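ok so I finally finished the big Porkov reread, all 7 books, and I have thoughts. buckle up, this is going to be a long one

first thing: I read these at fifteen under the covers and remembered maybe a tenth of it. I had the whole lighthouse plot down as happening in book two. it's book five!! I have been telling people wrong for years

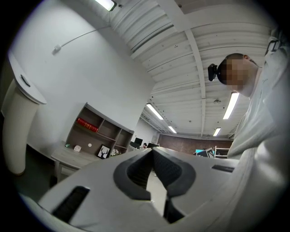
Enikő Kun
Bookseller, slow reader, runs the Drunel reading club

the edition matters more than I expected. I started on the Zimero paperbacks and the print is so tiny I gave up by chapter 3 and switched to the older hardcovers. night and day. my eyes thank me

they weigh a ton though. the last volume is 1169 pages and you can't read it lying down unless you want it to land on your nose (it landed on my nose)

also the Lopes translation is just better, sorry. the new one is more correct, I'm sure, but Lopes lets the grandmother be funny. in the new one she talks like a tax letter

someone asked how I kept going through the swampy middle. I set an alarm for 9 pm, put the phone in the kitchen and read until I got sleepy. some nights that was two pages! still counts

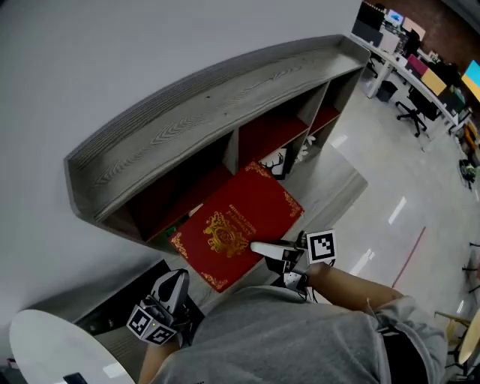 and book four really is as slow as everyone says. there's a wedding that takes up most of it and I could not tell you who was getting married until the cake came out. push through, the last hundred pages are so good

things I'd skip if you're short on time: the appendix on river tolls, the second horse auction, any chapter that opens with a dream

things you can't skip: the letter from the aunt. I cried on a bus

I figure I've got about 1000 pages of the spin-offs left if I want to be a completist. do I want to be? ask me in September

if you want to read along, the club is starting over from book one and we're doing it slow, a couple of chapters a week. you don't have to have read them before and you don't have to finish. bring snacks. replies are open, but please no spoilers about the brother, two people in here haven't gotten to him yet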